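Lamau is a collection of 498 home recipes, typed up from handwritten cards and church cookbooks, and I'm so happy to finally have it in one place! Most of them are soups, braises, beans and breads – the sort of food that sits on the back of the stove all afternoon.

## What's inside

- `recipes/` – one Markdown file per dish
- `index.csv` – title, source, main ingredient, oven temperature, servings
- `notes/` – spelling variants and old measures (a "teacup" is a whole story)

Nearly 300 of the recipes come from the Omden card box. The rest come from the Ardeleanu notebooks, which have the best dumplings I've ever eaten (try the plum ones first, please).

## How it was typed up

Ingredients keep the order they have on the card. Temperatures given as "slow" or "hot" stay that way in the text, and the CSV has a number in Fahrenheit next to them. Where two cards disagree, both versions are kept and the file name ends in `-2`.

## Known gaps

- 30 cards have no serving size
- Kosel rye bread is missing its second rise, so go by feel
- Canning recipes are copied as written and do NOT meet current safety advice. Read them, enjoy them, don't can from them.
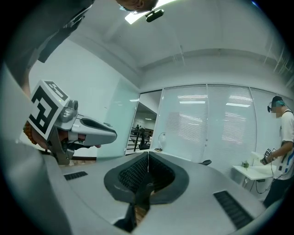 *Three hand-held grippers, one with a square black-and-white marker near the top.*

## Changes

**Thursday, April 23, 2020** – added the last of the bean soups, fixed the butter amounts in the January batch.

## Use

Cook from it, copy it, scribble on it. If you spot a typo, open an issue and tell me which card – I love getting these!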